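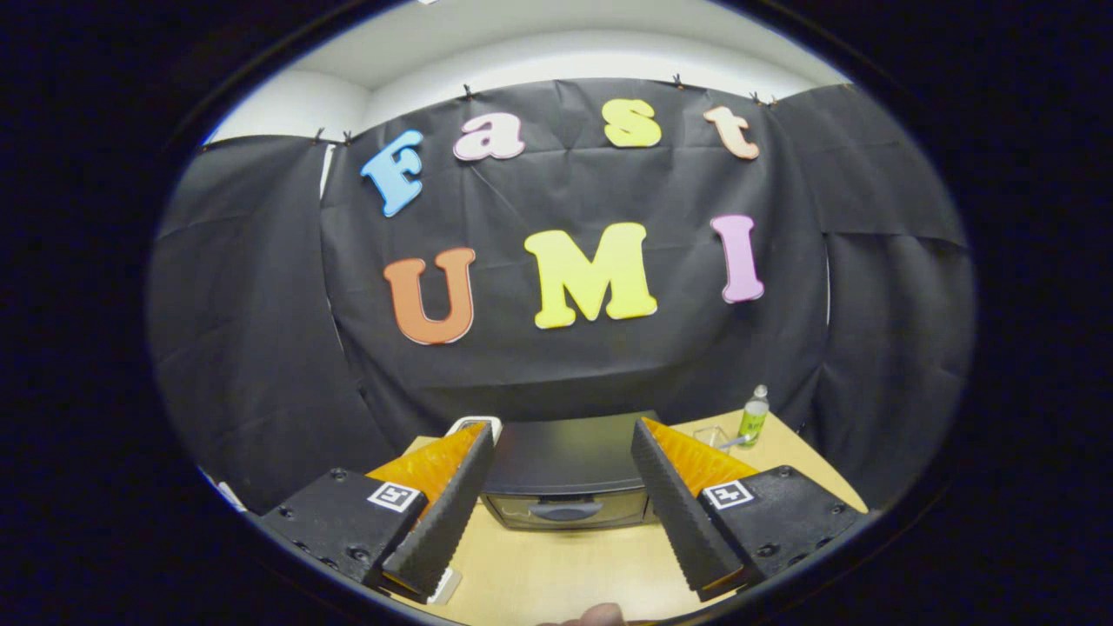
Arbeitsplatz im Juli, Handgreifer offen, schwarze Kiste in der Mitte.

1/ Ich bin in letzter Zeit oft gefragt worden, nach welchen Regeln wir bei Nernstead eigentlich Greifdemonstrationen aufnehmen, und weil ich darauf jedes Mal viel zu lange Mails schreibe (ihr kennt mich), kommt jetzt mal alles in einem Thread. Holt euch einen Kaffee!

2/ Vorweg: Unsere Hausregel hat 19 Punkte und hängt ausgedruckt neben der Tür. Die meisten sind langweilig und genau deshalb gut. Ich nehme hier nur die, bei denen neue Leute am häufigsten stolpern und bei denen ich selbst am Anfang auch gestolpert bin.

3/ Hintergrund. Wir hängen schwarzen Stoff auf, mit Klammern oben an der Kante. Falten sind erlaubt, ich bügle da nichts – aber der Stoff bleibt während einer Serie, wie er ist. Wer eine Klammer versetzt, fängt eine neue Serie an und schreibt es ins Protokoll. Klingt pingelig, ich weiß.

4/ Die bunten Schaumstoffbuchstaben "Fast UMI" bleiben ebenfalls, wo sie sind. Bitte nicht zwischendurch gerade rücken, auch nicht das F, so sehr es einen in den Fingern juckt!

5/ Marker. An beiden Greiferfingern sitzt je ein quadratischer Marker, und die sind mir heilig. Vor jeder Serie kurz mit einem trockenen Tuch drüber, Ecken prüfen, nichts überkleben. Ist einer zerkratzt, wird er getauscht, und danach wird neu kalibriert. Auch dann, wenn es schon kurz vor 18 Uhr ist und alle heim wollen.

6/ Eigene Hand. Die Finger gehören an den Griff und sonst nirgendwohin. Kommt doch mal eine Fingerkuppe ins Bild, ist die Aufnahme deswegen nicht gleich Müll. Wir markieren sie, und beim Durchsehen wird entschieden. Heimlich löschen ist dagegen wirklich verboten, das steht als Punkt 9 in der Regel, und zwar unterstrichen.

7/ Tisch. Was zur Aufgabe gehört, wird vorher aufgeschrieben, und was danebensteht, auch. Also bitte auch Fläschchen und Gläschen eintragen, selbst wenn sich heute alles um die schwarze Kiste dreht. Bei durchsichtigen Sachen bin ich besonders streng, die übersieht man später am Bildschirm so leicht.

8/ Dazu eine kleine Beichte: In der Serie Wamano hatten wir 943 Aufnahmen, und bei 204 davon stimmte die Objektliste nicht. Ich hatte die Vorlage vom Vortag kopiert und nicht mehr angeschaut. Zwei lange Nachmittage Nacharbeit, und seitdem gibt es bei uns ein leeres Formular ohne Kopierfunktion.

9/ Fehlversuche. Bleiben drin! Mit Vermerk natürlich, aber sie bleiben drin. Die Kollegen von Pereyra, mit denen wir die Daten teilen, haben uns sehr darum gebeten, und inzwischen bin ich froh darüber.

10/ Tempo. Ruhig greifen, ruhig loslassen, am Ende kurz offen stehen bleiben. Wer müde wird, gibt den Greifer weiter – das ist keine Schande, ich mache es dauernd.

11/ Die Vorlage fürs Protokoll heißt bei uns Sutetti, fragt nicht, der Name ist älter als ich im Team. Wer sie haben möchte, schreibt mir einfach eine Nachricht, ich schicke sie gern. Und wenn ihr eine Regel habt, die uns fehlt: immer her damit, auf dem Zettel an der Tür ist unten noch Platz.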